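# What a Robot Table Costs Before the Robot Arrives

When my editor asked me to write about how small workshops buy their first robot, I thought it would be an article about prices. I called several sellers, I asked for price lists, and I made a table with many columns. After two months I threw most of the table away. The price of the arm was the easiest number to find, and it had very little influence on whether the buyers were happy one year later.

The workshop I visited most often is Golluvwood, a packing business in a low brick building near the river. They put small gift sets together for other companies: a pouch, some stationery, a card, a box. The work is done by hand, and in September the orders become so many that the owner, Rhydian Pumphrey, must hire people he has no time to train. Three years ago he began to think about a robot. He wanted it to do one thing, to put a small item in a fabric pouch.

"I thought it was the simplest job in the building," he told me. "My nephew could do it when he was four."

## The first budget

Pumphrey let me see his first budget. It is one page, written with pencil. There is a line for the arm, a line for the gripper, and a line for "other," with $784 beside it. He had chosen this number because it was what remained.

The "other" line was finished before the arm was switched on. The table came first. The workshop had a good wooden bench, but it moved a little when someone leaned on it, and the supplier, Senent, told him that a moving bench would make every test useless. Then came the mounting plate, the lamps, a power line from the next room, and the cable guides. The lamps alone went through two rounds of buying, because the first ones made hard shadows and the camera software confused the shadows with the items.

He paid $2350 in the end for things which were not the robot. He does not complain about this sum. He complains that it was not on any paper he was given before signing.

I asked Senent about this, and their answer was polite and, I think, fair. They sell to many kinds of customers, and some of these already have a table, light and power. But they agreed that a buyer who comes for the first time does not know what to ask. They now send a list of site needs together with each offer.

## Why soft things cost more

There is a second cost that I did not understand until I spent an afternoon beside the test table. Most of the prices that we see in brochures are for hard objects: boxes, bottles, metal parts. A box has the same shape today and tomorrow. A cloth pouch does not. It has wrinkles, it leans, the mouth can be wide or nearly closed, and the loop on the side stands up or falls down as it likes.
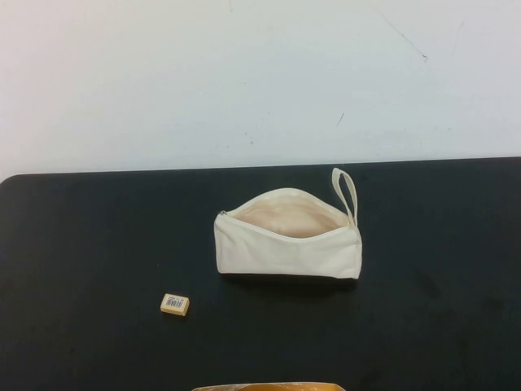
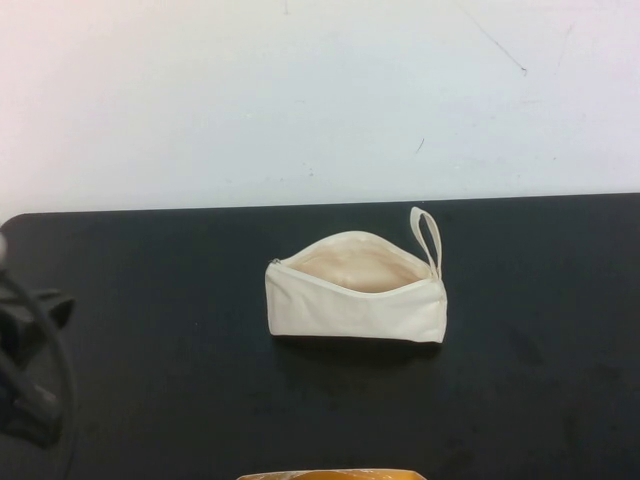 *The test table at Golluvwood, with the canvas pouch unzipped. The small eraser with the barcode is in the first picture.*

For a person, such a setup asks for no thinking. For the machine, each change in the cloth is a new small problem, and somebody has to pay for the time to solve it. At Golluvwood this was done with trials. The pouch is put on the table, the arm tries, the result is written down, and then everything is set again by hand. They did 1054 trials before Pumphrey allowed the robot near a customer order. An employee stood at the table for all of them -- and the salary of this employee was also not in the pencil budget.

If I could give only one piece of advice to a buyer, it would be this one. Ask the seller how many trials their other customers needed for a similar item, and who did the resetting. Then multiply the hours by what you pay your own staff. In the case of Golluvwood this was the biggest cost of the first year after the arm itself.

## Rent, buy, or wait

There are now more ways to pay than before. Rusance, a leasing company, offers an arm by the month, with a gripper exchange included. The monthly price looks high if you compare it with a purchase over five years. But the exchange is worth money when your items are soft or of many sizes, as the first gripper is often the wrong one. Golluvwood changed theirs two times. The first could pick a thin card well and could not hold fabric. The second held fabric and was too wide for the mouth of the pouch.

Pumphrey bought, and he says today he would rent for the first year and buy after. I spoke also with a stationery maker who did the opposite. She rented a Nagano unit, liked it, and then discovered that the rent she had paid did not count toward the purchase. It was in the contract, on page 19. She had read the contract up to the part with the prices.

Waiting is also a choice, and the sellers do not like when I write this. If your item will change next season, or if you have not yet decided the packaging, the trials you do now will have to be done again. One cheap step can be taken during the wait: choose a pouch that is easier for a machine. A stiffer cloth or a wider mouth costs a few cents more for each piece, and it can save weeks at the table.

## What to put on the page

I asked Pumphrey to write his budget again, as he would do it now. He took a new page, still with pencil. The lines were these:

- arm
- gripper, and a second gripper
- table, lamps, power
- hours for trials, with the name of the person who does them
- items that will be damaged in testing
- one month when nothing is delivered

The last line surprised me. He explained that during the month of installation his best packer was with the robot all day, and her normal work was left undone. Two customers waited, and one of them has not come back.

The robot at Golluvwood now works in the mornings, from seven until noon. In the afternoon the packers take the same bench space for orders with mixed items, which the arm cannot do yet. Pumphrey is thinking of a second one for the card line. He has asked for three offers, and he has sent two of them back with the same question written on top: "Who resets the table?"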